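Bin picking cell faults out on a grasp it already has
Forum > Arms and Grippers > Troubleshooting
6 posts

setov_kip
Posted 23/11/2024
Need help, demo is close. KUKA arm, finger gripper, picking mixed junk out of one gray bin and dropping it in the one behind. Ran fine all October. Now it closes on a part, starts the lift, then protective stop. Arm just hangs there over the bin with the part in the fingers. Log says collision, external torque over limit. It did it 11 times in 60 picks yesterday. I cleared it each time from the pendant and kept going.
Nothing is in the way that I can see. Payload data is right, I checked it twice. Anyone?
- Kipchumba

lurdes_l
Did you change anything between October and now. Cable, fingers, tool data, anything. "Nothing" is never the answer lol
Also please dont keep clearing a collision stop and carrying on. It stopped for a reason. At Caldeira we had a guy do that for a whole shift and he bent a finger mount, then the spare.

setov_kip
OK fair. We re-routed the cable on the arm beginning of the month, old one was rubbing. More slack now. And new finger pads. Thats it. Tool data redone after the pads.

H_Carvalho
It's the cable. Seen this a lot. Too much slack, wrist turns, the loop catches on the housing and the arm reads the pull as a hit. Jog the last joint through its full range by hand speed and watch the loop the whole way. Bet you a coffee.
Threshold is fine where it is, DON'T raise it. Someone will come in here and tell you to raise it.

swanyama
I'll be that someone. Default limit is tight for clutter picking. You are dragging parts past other parts, of course there's side load. We raised ours in small steps with the safety person signing each one, 579 picks since and not one false stop. Cell is fenced.
Cable could be it too but if it was the cable he'd see it at the same wrist angle every time. Kip, do you? Pull the joint angles out of the log before you touch anything.

H_Carvalho
Yeah and the one REAL hit you get, you find out by the noise. Fenced keeps people out, doesnt help the gripper. Disagree completly.

setov_kip
Pulled the log. Not the same wrist angle, sorry Henrique. Spread all over. What they do share is the tool being low, fingers down inside the bin, on the side nearest the arm. Far side picks, zero stops.
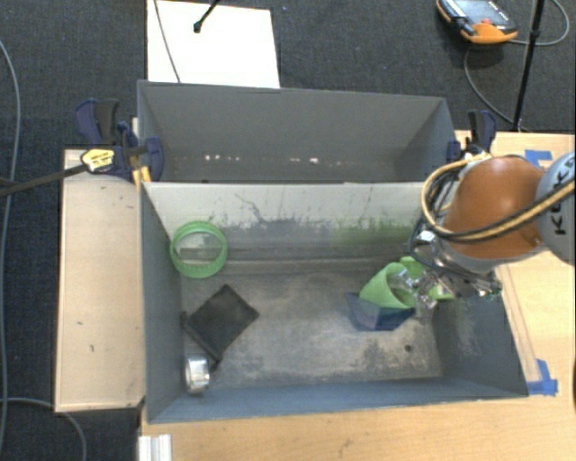

So now I'm thinking it's not the cable on its own. Bins are clamped to each other and I never re-taught the bin position after we moved the clamps. Forgot to mention the clamps, yes Lurdes I know. If the bin sits a bit closer to the base than the model thinks, the gripper body could be leaning on the wall on the way up. Would not need much. Iona Leckie from the Setovholm side says same thing happened on their Zumero cell, bin was off by a few mm and they chased it for 24 hours.

lurdes_l
There it is. "Nothing changed" = cable, pads AND clamps.
Do this: stop production picks. Low speed, empty gripper, touch off the bin corners, compare to the model. Then check the inside wall on that side for fresh rub marks. Hard to tell in a beat up bin so wipe it and put tape on first, do a few slow moves, look at the tape. Check the gripper mounting screws too, after that many stops I would not trust them.

swanyama
Agree with all of that. If it's a real contact then I take back the threshold thing for this case. Still think default is too low for clutter in general.

H_Carvalho
Real contact = the monitor was right = leave it alone. Thank you.
Still tie the cable down a bit. I want half a coffee.

setov_kip
Ok touched off. Bin is off toward the base, more at one corner than the other so it's twisted as well. Re-teaching now, then tape test at low speed, then screws. Limit stays as is. Will shorten the cable slack after, one thing at a time or I won't know what fixed it.
Will post the log when I've got another 60 picks on it.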